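### 3.2 Small surfaces and where loose things settle

The second part of the study looks at living rooms in which a small table does several jobs in one day. We were interested in what people put down, where they put it, and which of those things had a container meant for them. Nine households in Clastthorpe took part. Stella Urio and Declan Mudgway made the visits and wrote the room notes, and Rodica Husar coded them.

We used the term "loose item" for anything that would fit in a closed hand and had no fixed place in the room. Scraps of paper, cards, screws and other small metal parts all fell into this group. Larger things that moved often, such as cushions and coats, were coded separately as "soft items". Boxes were coded by whether they had a lid, following the scheme in Engelhardt — the pilot study had treated all boxes alike, and this hid a difference that the residents themselves brought up.

Figure 2 shows the sitting area in the household we call Drusia. The small pine table is used for sorting, and the sofa is within reach of it. 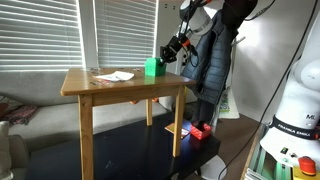 **Figure 2a.** Sitting area, Drusia household. Crumpled paper and small metallic items on the pine table; a green open-topped box near its back corner; a red box of similar shape on the black table below.

Residents in seven of the households said they sorted loose items by kind first and by owner second. Paper was the exception. It tended to be left until the end, and in the interviews it was often described as something to "look at later". Metal parts were treated with more care, even when the resident could no longer say what they belonged to. One resident kept such parts for years on the grounds that throwing them out would bring the need for them.

Color mattered more than we had expected. Residents who owned bright boxes named them by color when giving directions to others in the home, and the names stayed in use after the contents had changed. Plain boxes were named by contents or by location, and these names were less stable between visits.

Lids had a mixed effect. A lidded box kept its contents out of sight and made a table look finished, but residents were slower to return things to it. Open boxes filled quickly and with less agreement about what should go in them. Vaughan Pryor, who reviewed the coding, suggested that the two types be read as stages of the same task, and we have kept to that reading in Section 4.

Soft items followed a different path. Coats, hats and bags were placed on the way into the room and seldom moved again before evening. Where a coat stand stood close to the sofa it also took things that would otherwise have gone on the seat. 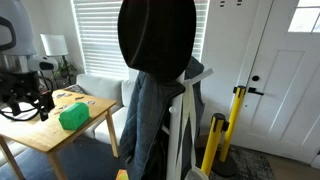
**Figure 2b.** Coat stand and table, Drusia household. Hat, quilted jacket and white strap on the stand; a green box with a lid and small paper pieces on the table.

In two households the stand had been moved at least once in the year before our visit, both times to clear a path to a door. The residents reported that the sofa collected more clothing while the stand was away. Friederike Ehlers noted the same effect in her interviews on hallway storage — there the overflow went to the stairs.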